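Lucero Serial Readers' Group
Minutes of the monthly meeting, 2018-07-16

12 shares | 3 comments

Quorum met. Last month's minutes approved with one objection to the word "lively."

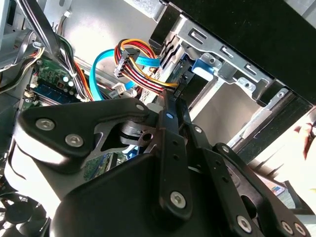
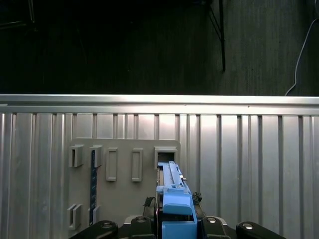
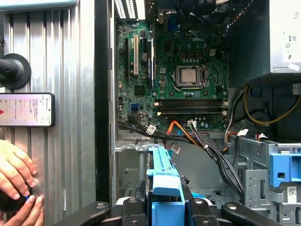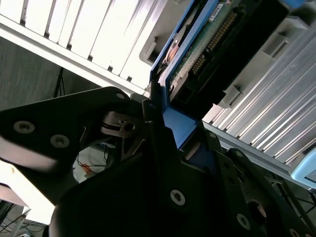
Item 1, the Faven character page. The draft calls her the strongest summoner in Atora and cites 3,048 forum votes. Members doubted that votes prove anything, as she loses every fight before chapter 4. The draft also claims her sealed core slides into the Prekier gate "like a key." One member said the text reads more like the blue part going into its slot in the second photo, lined up with the bracket, its front end already inside. Wording changed to "slots." The claim about her secret lineage was struck until someone gives a chapter number.

Item 2, word counts. The translation of the December special runs to 3,407 words, the rival one to 1,488. Longer was not accepted as better. Both to be checked against the original.

Item 3, the rumored sequel. No source offered. Not discussed further.

Comments (3)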